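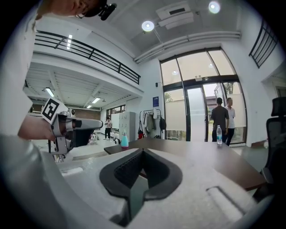
3.2 How people in Flumham decide when bread is stale

I went into this part of the study thinking I knew the answer. I've baked at home for years and I figured stale meant hard, end of story. Then I started reading the kitchen diaries from our Flumham households and had to throw out most of my first coding sheet (the second one didn't last long either).

We had 20 households keeping a diary for 8 weeks, and between them they wrote 216 entries where somebody made a call about a loaf: eat it, toast it, freeze it, feed it to something, or toss it. I read every entry twice, once on paper and once on screen, and I'd recommend the paper. People doodle in the margins, and they cross things out. One diary had "fine" crossed out and "fine for soup" written over it, and I learned more from that than from a whole page of the check boxes.

What surprised me most was how much the day of the week mattered. A three-day-old loaf on a Friday got a lot more patience than the same loaf earlier in the week, and several diaries said why: the weekend was coming and there'd be French toast. So the bread wasn't being judged on its own at all – it was being judged against a plan. In Gernwood, where we ran the smaller pilot, we saw hints of this too, but the form we used there had no line for the day, and I'm still kicking myself over it.

Figure 4 gives the share of entries by outcome and age of loaf. Tossing stays low through the third day and then climbs, with toasting taking up most of the slack in between. About 25 percent of the entries ended in the freezer, and I'd treat that number carefully. Freezing is a decision you can put off forever! A few households wrote "froze it" and then never mentioned that loaf again, so I can't tell you if it got eaten.

I also want to say something about the word "stale" itself. The Wendeck scale, which we used for the texture ratings, treats it as one end of a line with "fresh" at the other. Our diary keepers didn't talk that way. They said dry, tough, tired, cardboardy, and a couple of them kept "stale" for bread that smelled off, whatever it felt like. I kept their words in the first round of coding and only matched them to the scale afterward, and where the match was a stretch I left the entry out of the texture analysis in Section 3.3.

Figure 4. Outcome of each diary entry by age of loaf in days, Flumham households only.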